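Pulley Opens Helbridge Site for Demonstration of Hand-Held Gripper Work on Clothing

HELBRIDGE, August. Pulley, a developer of training methods for household robots, opened its Helbridge site to visitors this month for a demonstration of garment handling with hand-held grippers. Visitors watched an operator work with clothing on a bed in a furnished room, then reviewed recorded sessions with the engineering staff.

The open day was the second held at the site. Attendance was 89, up from the first, and included equipment buyers, hotel laundry managers, engineering students and residents of the town. Groups entered the bedroom in turn, with one group watching while the next waited in the review area down the corridor.

The demonstration covered the first stage of the company's garment program, internally named Vosten. In this stage a person performs the task by hand, holding a gripper in place of using bare fingers. The jaws, the camera position and the grip width match those planned for the robot arm. The recorded motion can then be used to train the arm without first converting it from the motion of a human hand.

"A shirt does not have one shape," said Aishwarya Kaimal, head of manipulation at Pulley. "It has a different shape each time it is put down. We need the person to make the decisions we want the machine to make, with the same two fingers the machine will have. If the fingers are different, the decisions are different too."

Each session in the Vosten program begins with a garment left on the bed in no set arrangement. The operator finds an edge or corner, closes the jaws on it, brings the second gripper to another point and spreads the cloth. Folding follows only when the cloth is flat enough for the fold line to be found by camera. The program currently holds 143 task definitions for clothing and bed linen, of which 100 have been recorded in full.
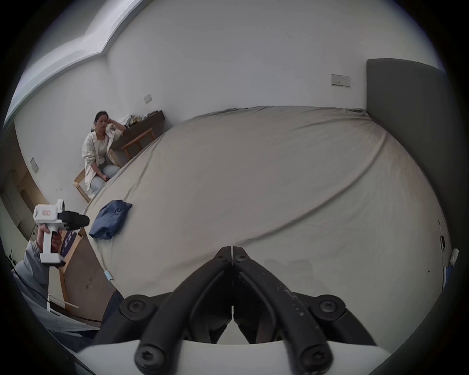
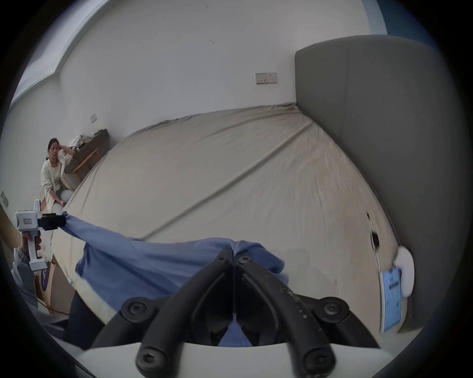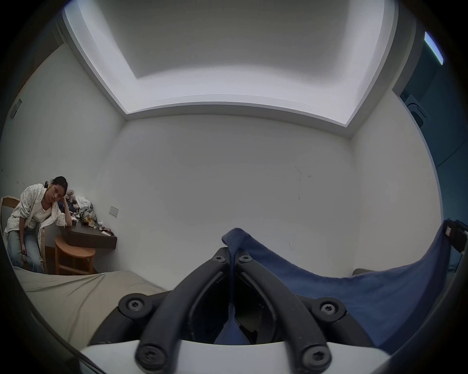

Hand-held gripper work in the bedroom at Helbridge.

Can the recordings be used with a robot that has a different kind of hand?
Only in part. The camera footage is still useful for teaching a system to recognize edges, corners and folds, but the grip points and closing motions apply to two-fingered grippers of similar width. For any other hand, Pulley records the task again.

Questions from visitors dealt mainly with dark fabrics, thin fabrics and the time needed per garment. Kaimal told the groups that dark cloth remains the harder case, as the shadows that mark a fold are difficult to separate from the cloth itself. The program responds by recording dark garments under several lighting levels and from more starting positions than light ones. Thin fabrics present a different fault, in which the jaws close on two layers when one was intended. The current software flags a suspected double pick and stops the arm. It does not yet correct the error unaided.

On speed, the company gave no target. Operators are instructed to work at an even pace and to avoid regripping without cause. A failed grip is kept in the record and labeled, and the operator continues from the point of failure. According to the engineering staff, recordings that contain a failure and a recovery have been of more use in training than clean runs of the same length.

The review area showed the path from recording to training. Visitors could step through a session at reduced speed, see the jaw opening plotted against time and compare two operators on the same task. Staff also explained the labeling procedure, under which each session is divided into reach, grip, lift, spread and release. Sessions in which the labels of two reviewers disagree are sent to a third.

Wendy Hebden, operations manager at D'Souza, a linen service that attended the open day, said the company handles mixed loads that existing folding machines cannot accept.

"Flat sheets are solved, more or less. Our staff time goes on the items that come out of the bag twisted or inside out," Hebden said. "I came to see how the first grip is chosen. I would want to see the same thing on damp cotton before we discussed a trial."

Pulley confirmed that damp fabric is outside the present scope of Vosten. Work on it depends on a revised fingertip pad, which is in bench testing. The company also stated that the bedroom setup will be kept in use, with furniture positions changed between recording periods so that the trained system does not come to depend on one layout.

A further open day is planned at the Helbridge site once the remaining task definitions have been recorded. It will include the arm running the trained spreading task next to an operator performing it by hand. Places will be allotted by group, with sessions starting at 2 p.m.

About Pulley

Pulley develops recording tools, training data and control software for robots that handle cloth and other soft goods in homes and service businesses. The company operates its recording rooms and engineering offices in Helbridge.

Press and visit requests should be addressed to the Pulley communications office, Helbridge.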